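Modules > Domestic Cleaning and Materials > Unit 3 > Handout: Sponges and Scouring Pads

Samina Yousafzai, 7th June

Unit 3. The two-layer sponge: structure, use and wear

1. Structure

The common washing-up sponge has two layers bonded face to face. The thicker layer is an open-cell foam. It holds water and detergent and gives the hand something to press against. The thinner layer is a pad of tangled synthetic fibres, held together with resin. Many makers add a fine abrasive to the resin, and the amount of it decides how harshly the pad cuts.

Colour is a poor guide to grade. Dark green is often a heavy-duty pad and white or blue a light one, but no rule binds the makers. Read the packet.

2. Choice of side

Foam side: glazed crockery, glass, painted surfaces, plastics, sealed worktops, polished metal.

Scouring side: unpolished steel pans, oven shelves, baked-on food on bare metal.

Do not use the scouring side on non-stick coatings or acrylic sinks. Speckled worktops hide fine scratches under flat light and show them as a dull patch where light falls at a low angle. Test at the back edge first.

3. Pressure and stroke

Wet the sponge fully and squeeze once. Keep the pad flat. Tilting it puts the whole load on one edge, and that edge frays before the rest. Use short overlapping strokes in one direction on brushed steel, following the grain. Soak burnt residue for 40 minutes before scouring.

4. Wear

Three kinds of wear are recorded in this unit.

(a) Fraying. Fibres work out of the pad and stand up as tufts. Note the position of each tuft on the record sheet (near an end, along an edge, mid-face).

(b) Tearing of the foam, usually at a corner.

(c) Parting of the layers along the glue line. Discard at once, as the gap holds food.

Loose fibres can be left behind on a wiped surface. A frayed sponge may be kept for outdoor or drain work if it is marked and stored apart.

5. Rinsing and storage

Rinse under running water until it runs clear, wring, and stand on edge with both faces open to the air. A sponge left flat in the sink stays wet underneath. Replace any sponge that smells after rinsing, whatever its appearance.

6. Before the next session

Complete the wear record for 12 sponges. Amna Mughal will collect the sheets. Read section 2 again before the worktop practical.

Contact: Unit 3 office, Tanoli Building, room 69 | Back to top
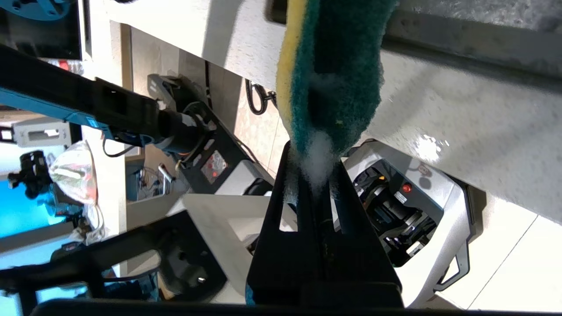 Fig. 1. Two-layer sponge with frayed scouring face; see 4(a).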